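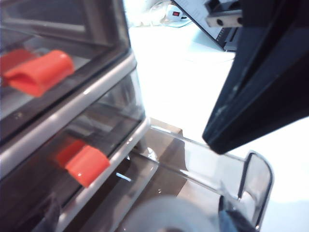

I have been suspicious of see-through storage for years. The idea, as far as I can make out, is that if you can see your clutter you'll feel guilty enough to sort it. In my experience you just get used to looking at it.

Still, Shinji Tsuji at work swears by the stuff, and after a month of hearing about his desk I gave in and bought a two-drawer unit from Jasgate. Clear plastic, grey trim, orange-red handles. The drawer fronts are tinted, so "clear" is generous. You get a smoky idea of what's in there — a shape, a shadow — and then you open it anyway, same as you would with a biscuit tin.

The Jasgate website has 1,244 reviews for it and I read far too many. Half of them say "life-changing". It's a pair of drawers. One woman had bought 60 for a craft room and I'd love to know what her floor looks like now.

I'll give it this much: the handles are cheerful and easy to find when I'm half asleep and after a stamp. I'm less sold on the plastic itself. It's glossy enough to show every thumbprint, and I've wiped it down more often in a fortnight than I wiped the old shoebox in six years.

The long clear tray was an extra, and I resent it slightly. It was meant for pens. Pens went in for two days, and after that it took whatever was in my hand when the phone rang. I moved the lot out last night and by breakfast it had started again. A tray with no lid and no divisions is a shelf with ambitions.

Shinji says I need labels. He uses the Tromura ones, which come 236 to a pack, and I can't think of 236 things I own that want naming. I've told him I'll do the two drawers in biro on masking tape and see if I can stick to it until the end of August.

The top one is going to be post and stamps. The bottom one is batteries, string and the spare keys, including the one that doesn't fit any door in this house.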